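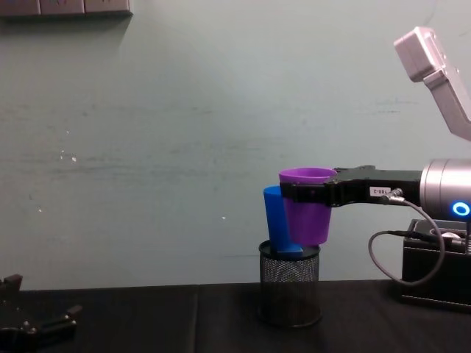

Photo: Shanti Gautam / Grewal Shared Workshop

Cup Stacking With Two Arms

Stand the mesh holder near the back of the table and place the blue cup in it.
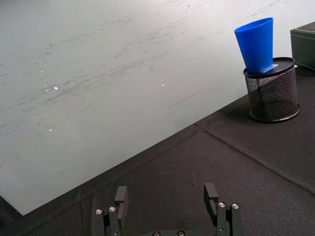

Wrist view of the blue cup, gripper open

Set the approach speed to 70 in Flokine and lower the purple cup slowly.
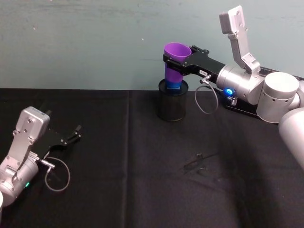
What if the cup slips?
Stop the arm and reduce the closing force.

Members shall save each run before leaving. 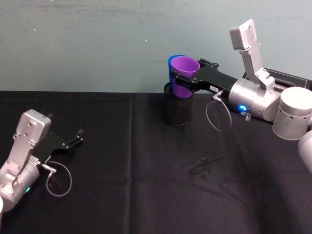 Where are runs saved?
In the Plasden folder on the workshop computer.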